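Notebook, April - airfield survey, east side

Picking up where I left off, which was the drainage. The old perimeter track does drain, it just drains into the wrong field. Arif Liyanage walked the southern bit with me before lunch and we found the brick gully the 1940s plan shows, or the top of it anyway, under a good mat of bramble. I'd been looking on the wrong side of the track all winter! The plan was drawn from the tower end and I'd been holding it as if it came from the gate, so please, anyone using the copy in the blue folder, turn it round first.

Measured the dispersal pans again while it was dry. Pan 4 is still the best of them, with most of its edge kerb and two of the picketing rings left in the concrete (rusty, but you can get a finger through). Pan 6 is in a sorry state. The farm has been storing beet on it and there's a crack running right across that I don't remember from the last visit. I've got 26 slabs down as sound on the pair of them together, and Arif made it the same when he went over it from the other end, so I'm leaving that figure alone.

Kettle on at four and wrote up the levels while I could still read my own handwriting.
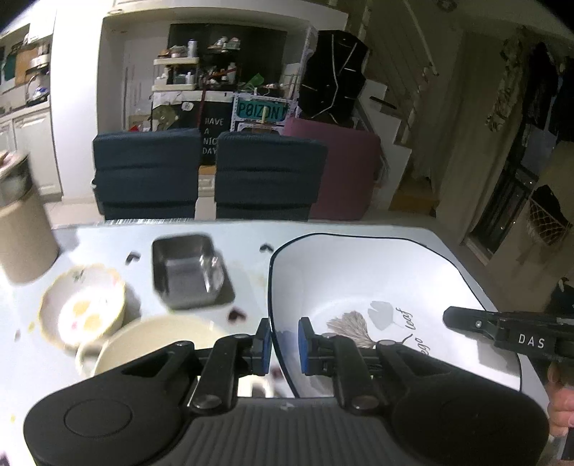 White bowl with the leaf pattern, on the table.

Levels, then. The Lundgren staff is fine but the feet of the tripod want looking at, one of them slips if you lean on it at all. I took the runway threshold as my starting point and worked back towards the blister hangar base, and closed on the same mark with an error I can live with. Not lovely, but the last set was worse and we used those for the display board. The ground falls away much more towards the north-east than the plan lets on. I wonder if they filled that corner after the plan was drawn - there's clinker in the molehills, which you'd never get naturally up there.

The Praller hut is next and I'm dreading it a bit. We've all been calling it that for so long that I had to look up where the name came from (the firm that kept paint in it after the station closed). Arif thinks it began life as a parachute store, on account of the height at one end. I think it's too narrow and much too far from the crew rooms, and my money is on a battery charging room. There are vent holes low down in the back wall, bricked up in a different brick, and a patch of floor by the door that looks eaten away, as if by acid. We argued about this all the way back to the van and got nowhere, which was very enjoyable.
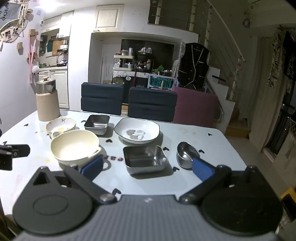 What would settle it is the building schedule that went with the plan. We have the plan and half of the schedule, and of course the half we have stops at number 19 and the hut is well beyond that. The chap at Planetti who scanned the drawings for us reckons there was a second roll in the same tube. I've written to ask. If it does turn up I'd like it done flat this time and not through the feeder, because the first one came out with a stretch in it and I spent an evening chasing a building that was about three feet too long.

Other bits while I think of them. The Enevano lamp batteries are both down to one bar, so charge them before anyone goes into the shelters. The gate padlock has been changed again and the new key is on the hook with the red tag. I've left the pegs in along the taxiway edge, so if you're strimming, go round them, please! Arif is bringing his long tape next time, and a proper wire brush for the picketing rings.

Still to do: hut interior, the far end of the gully, photographs of the vent holes with a scale in them (I forgot the scale), and redraw pan 6 with the crack on it.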